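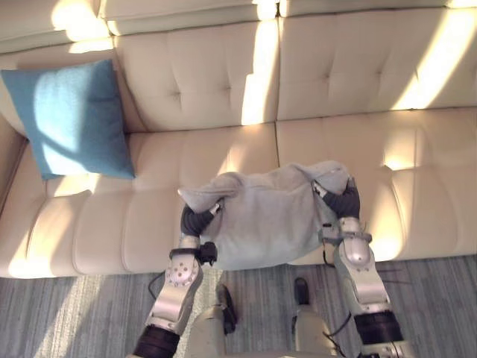
So I finally ripped out the old segmentation code in Grivow. I wrote it back in 2021 and it was fine until the sun came out — a bright stripe across a cream cushion looked like a folded blanket to it, every single time. The new version leans on depth first and only checks color later, and wow, what a difference! The planner now waits for both grippers to report a hold before it starts a lift. I've got the loop down to 40 milliseconds, which I'm pretty happy with. Next up is picking better grasp points on lumpy fabric (mine still likes corners way too much). Code goes up in November, if I get the readme done.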